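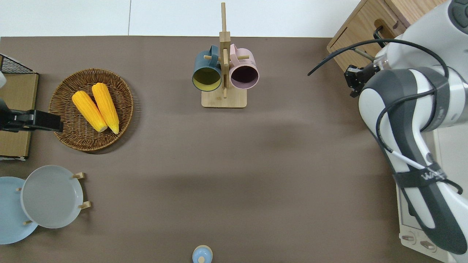 A small kitchen becomes difficult when there is no free surface, and in most apartments the free surface disappears slowly, one object after another. I have lived in rented apartments for a long time, first in Gravden and now in Skellwood, and in each of them I had to learn again how to keep one piece of counter open for work. This page explains the method I use now. It needs one afternoon, a tape measure, a roll of masking tape and a pencil. Most of it is deciding which things may stay outside and giving each of them a fixed place. Food which will be eaten today may stay outside, in one shallow container and no more. Two ears of corn in a round woven basket look nice and they are easy to move when you need the space, and plates standing upright in a wooden rack use much less room than the same plates laid down side by side.

Before you start

Choose a time when you do not have to cook for several hours. I begin after breakfast and I finish before dinner, but my kitchen is not big. If you live with other people, tell them one day before. My neighbor Austra Lill did her kitchen while her husband was at work, and for two weeks he asked her where the coffee was.

You will need:

A tape measure
Masking tape in a color you can see on your counter
A pencil and some paper
Two empty cardboard boxes
A cloth and warm water with a little dish soap

Please do not buy any containers or shelves yet. I know it is the pleasant part. In my first apartment I bought baskets before I measured, and three of them did not fit under the cabinet. I still use one for socks.

Step 1. Measure the surface

Measure the length of the counter from wall to wall, and then measure only the parts you can really use, without the sink and the stove. In Skellwood my full counter is 276 centimeters long, and this sounds like a lot until you take away the sink, the drainer and the stove. The depth is 61 centimeters, but the last part in front of the wall is hard to reach if you are short like me, so I count it as storage and not as work surface.

Write the numbers on a simple drawing. It does not have to be beautiful. Mark where the outlets are, because the machines with short cords must live near them, and mark also which way the cabinet doors open. I forgot the doors the first time. After I put everything in order I could not open the cabinet with the spices without moving the toaster.

If you have a table in the kitchen, measure it in the same way and put it on the drawing.

Step 2. Take everything off

Everything really means everything, also the heavy machine which you never move. Put the things on the floor or on the bed with an old sheet under them. Wipe the counter with the warm soapy water and dry it. Behind the bread box you will find crumbs from last year, and I ask you not to be ashamed about it.

Then leave the counter empty for the time of one cup of tea. Look at how big it is. Bülent Karabulut, who lived below me in Gravden and renovated kitchens before he retired, taught me to do this. He had customers who were ready to pay over 3000 for a new kitchen, and some of them changed their mind after they saw their old counter with nothing on it.

Step 3. Mark the work zone first

Take the masking tape and mark a rectangle which will always stay free. Start with this rectangle, before you decide where anything else will be. People usually do the opposite: they place the objects, and whatever is left over is where they cook.

The work zone should be large enough for your biggest cutting board and one bowl next to it. It should be between the sink and the stove if this is possible, as you carry wet vegetables in one direction and cut vegetables in the other. If you are left-handed, leave some extra room on the left for your elbow.

When you work mainly at a table, the best free zone is in the middle, and the objects go along the sides. You can then stand at any side and have a place for your hands. Do not put a vase or a candle in the center.
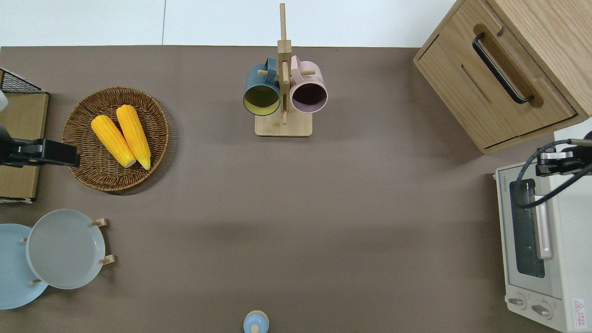
Corn in a woven tray near the corner, with the middle of the table kept free.

Leave the tape where it is for at least two weeks. It looks a little strange, but it reminds everybody. My sister-in-law Nurhan Duman kept hers until December, when guests came, and by then the family did not need it anymore.

Step 4. Sort by how often, not by what it is

Many books tell you to put similar things together: all baking things here, all tea things there. For the cabinets I agree. For the counter I think it is better to ask how often you touch the object. I make the following groups.

Every day. These things may stay on the counter or on the table. In my home they are the kettle, the salt, the oil, the cutting board and one jar with spoons.

Every week. They go into the cabinet at the height of the chest, in front. For me it is the blender, the big pot and the scale.

Less than every week. High shelf, low shelf, or the cabinet in the hall. The waffle iron belongs here, also when you are sure that you will use it more from now on.

If you cannot decide about an object, put it in one of the cardboard boxes, and write on the box what is inside. Whenever you need something from it, take it out and give it a place. After one month look at what remained in the box. I was surprised to find my garlic press there, because I believed I used it all the time.

Step 5. Place the machines

Begin with the biggest machine. Usually this is the microwave or a small oven. It should stand at the end of the counter, against a side wall or in a corner, so that it does not divide the surface into two short pieces. Two pieces of 50 centimeters are much less useful than one of 100.

Check which side the door opens and leave space in front for it. If the door opens downward, you need a free depth on the counter in front of the machine, otherwise the open door will hang over the edge and you will hit it with your hip. Read the instructions about the air space as well. Most small ovens must not stand directly against the wall, and the number is different for every model. 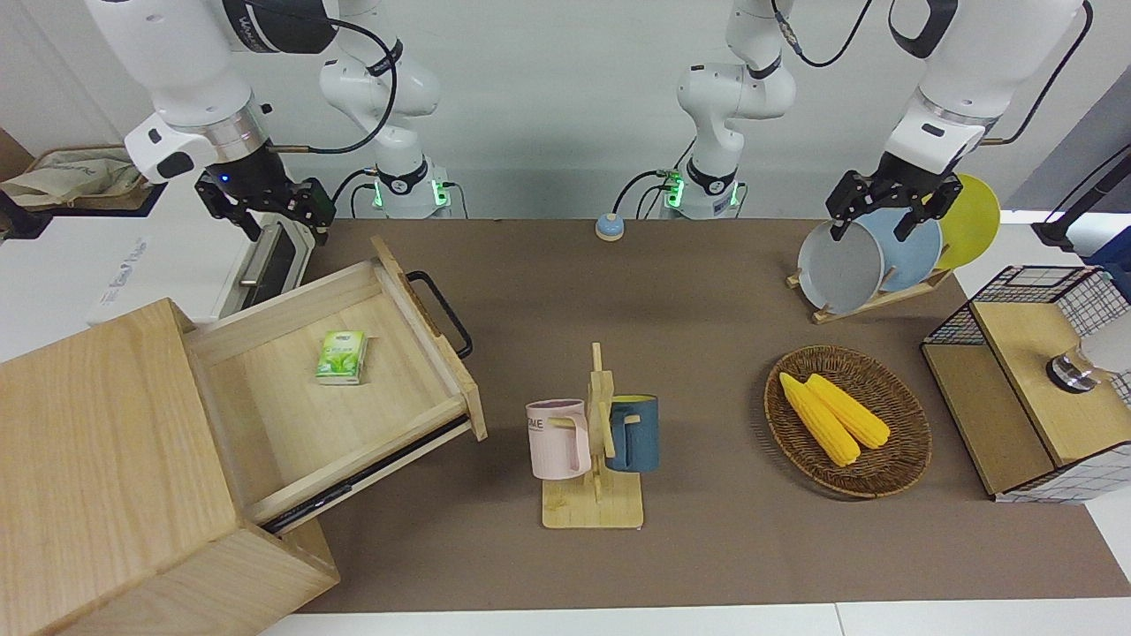 White appliance with a dark glass door and a silver handle, kept at the far left side.

The kettle should be near the water. The toaster can be anywhere there is an outlet, but not under a cabinet if the space is low. Coffee machines are the most difficult, since people are emotional about them. Meirion Pugh, who translated an older version of this page with me, has his on a small cart beside the refrigerator, and he rolls it out in the morning. I could not live like this, but he is happy.

Tie long cords together behind each machine with a piece of soft string. Do not wind them tightly.

Step 6. Use height, but only a little

When the surface is short, one raised level can help. A low shelf, a stable box or an upside-down crate gives you a second floor for light things, and the space inside or under it can hold packages or towels. Keep the raised part at the end of the counter and below the height of your elbow, because above this height you will start to knock things down.

I made mine from a wooden wine crate from a shop in Nundside and it cost me nothing. If you buy a small shelf, look at the weight it can carry. A store here sells one under the name Bozkurt and on the package it says 300, without any unit, so I still do not know if they mean grams or something else. I keep only tea on it. 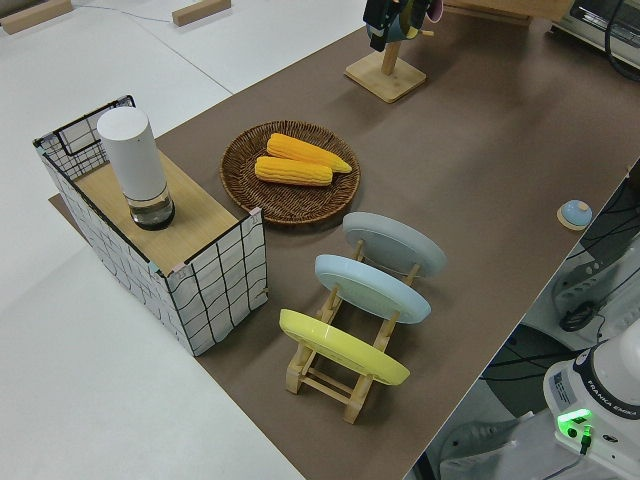
A raised level works best when its top is flat and firm, and when only one or two things stand on it. You can build one from what you have at home. Take a strong box, put a wooden board on top, and cover the sides with paper if you do not like how they look. White paper with a black wavy grid, for instance, is cheerful and hides a plain box well, and a tall container can stand on the board while a round woven plate stays down on the main surface. Brown paper over the whole tabletop is also a practical idea for messy days, as you can throw it away after. Fix the paper at the corners, and change it when it has grease on it.

Step 7. Live with it for two weeks

For the first days you will put things in the wrong place. Do not correct the plan yet. Write on a paper on the refrigerator each time something annoys you, with one or two words, for example "salt too far" or "lid behind pots". At the end of two weeks read the list. Things that are on it once are not important. If something is written three or four times, move that object.

Every evening, before you turn off the light, look only at the work zone. If something is inside the tape, take it out. The rest can wait until the weekend.

Common problems

The mail always lands on the counter. Hang a small basket or a hook for a bag beside the door where you come in. It must be closer than the kitchen.

There are too many oil bottles. Keep one outside and refill it. Oil next to the stove also becomes bad faster from the warmth.

The fruit does not fit in one container. Then you bought more fruit than this week needs, or you have children. In the second case take a bigger container, but still one.

The landlord does not allow holes in the wall. Use the inside of the cabinet doors with removable hooks. Clean the door with alcohol first and let it dry completely, and wait one day before you hang anything. My friend Ozan Bilgin did not wait and he lost two mugs.

The counter is uneven. Put a thin piece of cork under the machine which shakes, and test it again with the machine running. If it walks toward the edge, it has to stand on the floor or on another surface.

For kitchens with no counter at all, only a sink and a stove, I am preparing a second page about folding tables and carts. If you have one and you measured it, please write me the length and the depth in the comments.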